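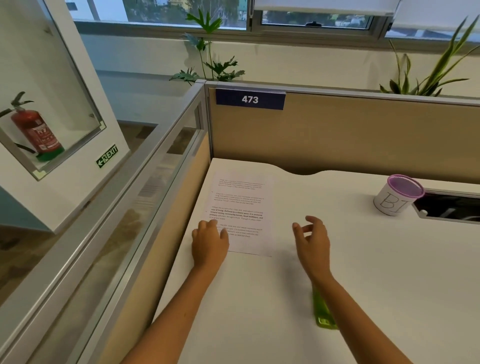 Printed text sheet on the desk, both hands forward.

Pisbridge Sports Laboratory - Notebook
Search this notebook Enter keyword Go

Sat 26 January
Entry by: Leonie Gasser
Subject: Netball landing trials, second block

The second block of landing trials was completed with the Cotitz squad this morning. Force plate 2 was zeroed before the warm-up and again at the break. The offset at the break was within the usual limit and no correction has been applied.

Each player performed the chest-height catch and the overhead catch, landing on the preferred foot. The block produced 414 usable landings, bringing the total since November to 3,717. Landings in which the player stepped off the plate early were marked in the log and left out of both figures.

Ivan Dmytriv reports that the left ankle marker slipped on several overhead catches. The tape from Ammann holds poorly over the newer socks - colleagues are asked to place the marker on bare skin until further notice.

The Clesteo software was set to 200 samples per second in error for the first two players. Their files are kept in a separate folder and should not be merged with the rest. Sawsan Salameh will decide whether the two players are to be recalled.

Outstanding: shoe sizes for the goal defense group; signed copy of the court booking (Gil-soo Ki).

Recent entries
Netball landing trials, first block
Force plate 1 - cable replaced
Shuttle run timing gates, alignment check

Contact: Lumturie Zupan, Laboratory Office | Back to top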